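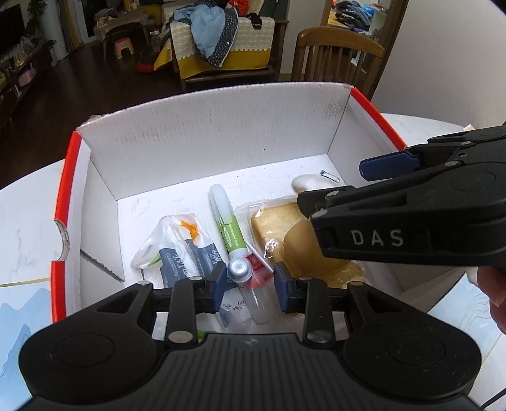 Attachment 1: mixed box, highlighter between the fingertips, wrapped bread or cake to the right of it.

Ticket 356
Queue: Packing floor / automation
Site: Prurkitley
Raised by: Danai Raptis, packing lead
Assigned to: Melina Konstantinidis, systems
Priority: was High, now Normal (not changed by me – D.R.)
Status: Open
Subject: Mixed boxes still going to exception, and the exceptions are landing on my people

Description of problem

Since the Nukach cell took over mixed small goods in November, any box with food and stationery in it together has a fair chance of stopping the line. The cell looks in, can't decide what to take first, waits out its timer and kicks the box to the exception shelf. Someone from packing then walks over, sorts it by hand and keys it in as a manual pick.

The rollout note said exceptions would be "rare and self-correcting". Last full shift we had 159 of them. The note also said packers would be "freed up for higher-value tasks". The higher-value task at present is walking to the exception shelf.

Expected: cell picks the item on the list and moves on.
Happens: cell hovers, times out, box goes to the shelf, the shelf fills up, the line backs up to the Sotuvau conveyor.

Worst offenders, going by what we see on the shelf:
- anything in clear film, bread and cake especially
- pens lying at an angle with other stuff up against them
- small packets under something else
- crumpled plastic packs that don't hold a shape

Steps already tried by the floor before raising this: restarted the cell, cleaned the lens cover, changed the box, swapped to the spare fingertips. No difference that anyone could put a number on.

Comment 1 – M. Konstantinidis, 9:20 am

Thanks Danai. I've pulled the logs. The timeouts are nearly all from the ranking step, where it chooses a target. The arm itself is fine. Two things look wrong to me:

1. Confidence on shiny film is very low. Glare off the wrapping gets read as an edge, so one loaf becomes three or four half-objects.
2. The wait timer is 44 seconds, the factory setting. Far too long for a line running at our pace.

I've dropped the timer to 6 seconds on the test profile. Can you run a bin of mixed boxes through it this arvo and tell me how it goes?

Comment 2 – D. Raptis, 1:45 pm

Ran it. It gives up faster. Same boxes on the shelf, sooner. The line doesn't back up as badly but Moschos end is getting a steady stream now instead of lumps, and the person on the shelf couldn't leave it to go to the toilet without asking someone to cover.

I'd like it noted that the throughput report will look better for this change. Boxes per hour through the cell goes up because the cell is refusing them quicker. Please don't let that go upstairs as an improvement.

Comment 3 – M. Konstantinidis, 2:10 pm

Fair point. I've asked for manual picks to be reported beside cell picks on the same line of the dashboard. No promises on when. For now I've put a comment in the profile.

On the film problem, look at the attachment. The highlighter is tilted with its silver end piece facing up, and that end is sitting between the two fingertips. A person would take it by the end and be done. The small red packet is directly beneath it though, with a thin white stick lying diagonally across, so our ranking would probably treat the lot as one lump. Then there's the bread or cake beside it throwing white reflections down its left side. It's a decent test case for all of your categories, the crumpled pack included.

What I'm proposing is more hand-gripper demonstrations on crowded boxes, then retrain the ranking step. The current set is nearly all single items with space around them, so the model has hardly seen a squashed corner.

Comment 4 – D. Raptis, 2:35 pm

Who does the demonstrations?

Comment 5 – M. Konstantinidis, 2:40 pm

Ideally people who pack. They know which thing to take first. I'd do a short training session on the tool.

Comment 6 – D. Raptis, 3:05 pm

So the same people who are covering the exception shelf, on the same hours, teaching the machine to do the part of the job it was bought for.

I'm not refusing. I am saying it needs to be rostered and paid as its own task, with a name on the roster, and not squeezed in "when it's quiet". It hasn't been quiet since the cell went in. I also want to know what happens to those hours once the retrain is done. I asked that at the first briefing and was told the question was premature. Seems about the right time for it now.

Couple of practical things from the packers:
- The grippers are bulky for a small box. With two of them in there you lose sight of the corner you're reaching for. One said she'd have the bread out by hand while still lining the fingertips up.
- Nobody wants to be timed on it. If the demonstration sessions record pick speed, tell us first.
- Bread squashes. If the cell learns to grab it like a pen we'll be writing off stock, and I don't want that on packing's waste figures.

Comment 7 – M. Konstantinidis, 4:15 pm

Going through these:

Rostering – agreed, I'll put it up as a separate line and copy you in.
Timing – the recordings carry timestamps, I can't get around that. I'll ask for it in writing that they aren't used for individual rates. Don't start until you have it.
Bread – grip force is a separate setting per item class. I'll cap it for film-wrapped food until we've tested. The class lookup depends on the item being recognised in the first place, so the cap will only help some of the time.
Bulk – can't change the hardware. We could try starting from the open side of the box and clearing the front items before the back corner.
Hours after retrain – above me. I've forwarded your comment as written.

Comment 8 – D. Raptis, 4:30 pm

Thanks for not tidying it up.

Interim arrangement from next shift, unless someone objects here: boxes with food and stationery together skip the cell and go straight to the manual bench. Two packers on the bench, one on the shelf for everything else. It's the old layout with a robot next to it, but the orders will go out.

Please leave the ticket open. The last one on this was closed as "resolved by configuration" while the shelf was still full.

Comment 9 – M. Konstantinidis, 4:50 pm

Bypass rule is in for Prurkitley only. Timer back to 44 on live, 6 stays on test. Status left at Open, priority back to High.

Waiting on:
- written answer about the timestamps
- roster line for demonstrations
- dashboard change
- reply on hours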